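Section 7 – Leveling and fixing the tabletop

Trornetti desk range, white top. Covers both frame widths. Read the whole section before you start, it's short. Legs should already be on (section 2). If they're not, go back.

You need:
Hex key from the bag marked Daza
Phillips screwdriver, hand type
Spirit level, the longer the better
Soft blanket or the foam from the box
Second person for the turn

Before you start

Clear the floor. Pull the blanket flat, no zips or buttons facing up. Frame goes upside down on it for the first part, then gets turned. Don't do the turn alone. The top is heavier then it looks and the corners go first.

7.1 Attach the top

1. Lay the top face down on the blanket. Film stays on for now.
2. Set the frame on it. Cable cutout goes to the back, same side as the crossbar.
3. Line up the holes. Start all screws by hand, two turns each, none tight yet.
4. Go corner to corner with the hex key. Snug, then a quarter turn. Stop there.
5. Check that the frame sits flat on the underside. Gap under a bracket – loosen that corner and its neighbor, push down, tighten again.

Caution: No power drivers. Threads strip and the insert spins. Stripped inserts are not covered.

Note: Screws from the Novia kit are longer and will come through the top. Keep the two bags apart.

7.2 Turn the desk over

1. One person at each short end. Grip the frame, never the edge of the top.
2. Lift, turn, set down on all feet at the same time.
3. Don't drag it. Dragging bends the foot screws and you'll be ordering new ones.

7.3 Level it

1. Put the desk where it's going to live. Leveling it in the hall is a waste of time.
2. Spirit level along the front edge first, then front to back.
3. Low corner – turn that foot counterclockwise to raise it. Small turns.
4. Recheck the other direction after every change.
5. Press on each corner with a flat hand. Any rock, one foot is still off the floor.

On thick carpet give it a week, then do 7.3 again. It will have settled.

7.4 Peel and clean

Film comes off now, not before. Start at a back corner, pull low and slow. Glue marks come off with warm water and one drop of dish soap. Wipe dry.

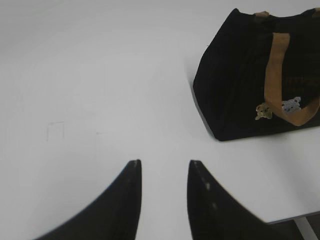

Fig. 7-1. White top, smooth finish.

Don't use on the surface: acetone, scouring pads, melamine sponges, anything with bleach. Alcohol wipes are ok once in a while. Put a mat under hot cups – the finish can take a warm plate but will mark above 100 °C.

7.5 Clamp-on accessories

Wait until leveling is done. Monitor arms go on the back edge only, clear of the cutout. Use the rubber pad that comes with the clamp. No pad, no clamp. Retighten after 2 days, the pad compresses a bit.

Troubleshooting

Desk wobbles when typing: repeat 7.3, then check the corner screws from underneath.
Screw turns but won't tighten: insert is stripped. Stop, order repair part 345.
Top looks bowed: usually one bracket overtightened. Back them all off and redo step 4 of 7.1.
Film tears in strips: too cold. Let the room warm up and try agian.
Foot won't turn: weight is on it. Have someone lift that corner slightly.

Missing parts: write to the Zutarville parts desk, attention Olga Quiroga. Include the number on the sticker under the crossbar. No sticker – send the order number instead.

Section revised Sep 29, 2025, R. Ocampo. Replaces the loose sheet in older boxes. Cable tray is section 8.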